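What the robot taught us about tidying into baskets

Tips from the Pladness workshop page, July
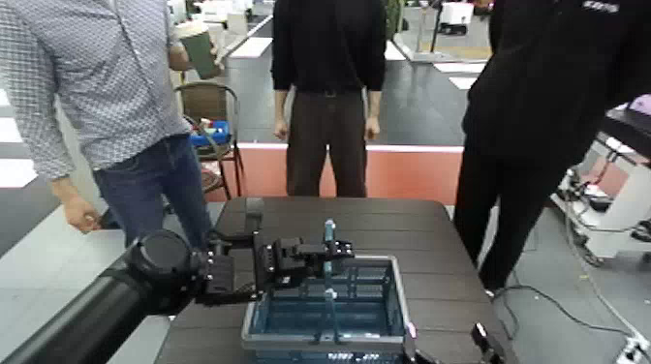
Why a tips page is bothering with robots

Regular readers will know that we normally stick to drawers, drains and the right way to hang a saucepan lid. But we have spent a good part of this summer with the Stindia study, which looks at how a two-armed robot can learn to put small household things away in a basket, and so much of what came out of it is useful at an ordinary kitchen table that it seemed a shame to keep it in a report. So put the kettle on, and bear with me while I go the long way round!

The method, in plain words

A person guides the arms through the job, over and over, and every go is recorded. The computer then works through the recordings and learns to have a try by itself. We gathered 2183 goes in all, using 16 different objects: pens, brushes, wooden spoons, a tape measure, that sort of thing. Half of the goes were done the usual way, with each object started from wherever it happened to lie. For the other half we followed a little set of house rules, and those rules are really what this page is for.

When the robot was trained on the second lot it got the object into the basket in 97 tries out of every hundred. The first lot did noticeably worse, and long thin things were the chief trouble, as anyone who has tried to post a knitting needle into a crowded jar will believe.

Tip: hold long things near the top

Take a brush or a spoon close to its upper end and let the rest hang. The low end finds its own way down and your hand stays clear of the rim. Gripping in the middle feels safer, I know, but then you have to tip your wrist to get over the side, and the robot was no better at that than I am.

Tip: bring the basket to the front

A basket at the back of a table means a long reach with a straight arm, and a straight arm wobbles. Slide it forward until your elbow stays bent. We tried both places for a week and went home on the Friday quite decided about it. I have since moved my own peg basket, and feel rather silly for the years I spent leaning over the ironing.

Tip: stop above, then lower

Pause for a breath over the basket before going down. In the recordings this was the smallest change of all (you would hardly notice it across a room) and it made a surprising difference to the learning. At home it saves a good many things from bouncing out again, pencils especially.

Tip: choose low sides and an open weave

You want to see what is already in there without lifting it out. Deep baskets with solid sides are lovely for blankets and hopeless for anything you need to find before school. If yours has a stiff rim, so much the better, as a floppy one folds inwards when it is caught.

Tip: give the second hand a job

Most of us leave the other hand idle. Let it steady the basket, or fetch the next thing while the first is being lowered. The robot needed some 2 weeks of extra practice before its arms stopped getting in each other's way, so don't be cross if it feels awkward to begin with.

What we haven't worked out yet

Soft things, mainly. Socks, dusters and tea towels drape over the rim and stay there, whichever way they are held. The Higuchi basket liners are next on the list to try, and after that the narrow Ratow trays for cutlery.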